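Where the Outer Leaves Go: Cabbage Waste in Shared Student Kitchens
Project report, Food and Households, second-year module

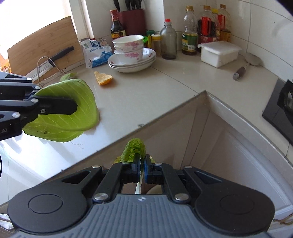 Fig. 1. Cabbage leaves, large and small, at a kitchen counter.

1. Why cabbage

Our group was asked to pick a foodstuff and follow it through a household. The other groups took coffee, chocolate and avocados, all of which have documentaries. We were last to the sign-up sheet and got cabbage.

It has grown on us. Cabbage is cheap, it keeps for weeks, and it is sold in a size that suits a family of six or one very determined person. Students buy it with good intentions in the first week of term. We wanted to know how much of it they eat, how much they throw away, and what they tell themselves while doing so.

2. The kitchens

We worked with 11 shared kitchens in the Norura and Itwood residence halls, on the Bundport side of campus. Each kitchen agreed to buy its cabbage as usual, keep a paper log on the fridge door, and put all cabbage scraps in a lidded tub, which one of us collected every Thursday. The study ran for 10 weeks, starting in September.

We had planned to include a third hall, Wragg. Wragg turned out to be fully catered. This information was on its website the whole time.

3. Method

Scraps were weighed on a kitchen scale and sorted by hand into outer leaves, core, and "other," meaning parts that could have been eaten on the day they were bought but had since moved on. Cooked leftovers were left out, partly because we could not separate the cabbage from the noodles and partly because we did not want to.

At the end of the study we sat down with each kitchen for a short interview. The questions covered shopping, storage, recipes, and what people considered edible. We had a printed interview guide and mostly stuck to it. In one Itwood kitchen the interview became a house meeting about the dishwasher and we have marked it in the appendix as partial.

4. Results

In total we collected 3437 grams of cabbage scraps. We had expected more, and so had the person who lent us the large bucket.

Outer leaves made up the biggest share of the weight. Most people took off the first few leaves without looking at them. When asked why, they said the leaves were dirty, or tough, or that their mother did it. A few kitchens washed them and cooked them with everything else, and reported no ill effects beyond longer chewing.

The core came second. Almost everyone threw it out, including people who described themselves in the interview as "pretty much zero waste." One kitchen grated it into slaw and was so pleased about this that it came up in answer to every question, including the one about shopping.

The "other" category was smaller than we feared. A neglected cabbage does not collapse the way a bag of salad does. It dries out a little at the cut face and waits. Several logs show the same cabbage being used over roughly a month, a slice at a time, with the brown edge trimmed off before each meal. Those trimmings added up, and kitchens that covered the cut side produced noticeably fewer of them.

5. Problems

The logs are uneven. Some are careful. Some have entries for the first two weeks and then a drawing of a cabbage. In one Norura kitchen the log was filled in entirely in one pen, in one sitting, by someone with a good imagination for soup.

People also behaved differently because they knew about the tub. At least 3 kitchens admitted to eating leaves they would normally have thrown away, out of a feeling of being watched. We would like to claim this as an outcome, but it does make our figures too low.

Finally, the scale was not very accurate with small amounts, and we only noticed this after midterm. Light tubs from the early weeks should be read with some charity.

6. What we would change

A larger study should cover a whole school year, since our ten weeks missed the spring, when cabbage has more competition. It should weigh the cabbages on the way in as well as the scraps on the way out. We thought of this in week four and it was too late to start, so we cannot say what share of the cabbage was wasted, only how much of it reached our tubs.

We would also suggest that the student store try selling halves. Nearly every kitchen brought this up without being asked. The store told us that halves dry out on the shelf, and we can confirm from our logs that they do the same in the fridge.

The appendix contains the log template, the interview guide and the slaw recipe, which the kitchen in question insisted on.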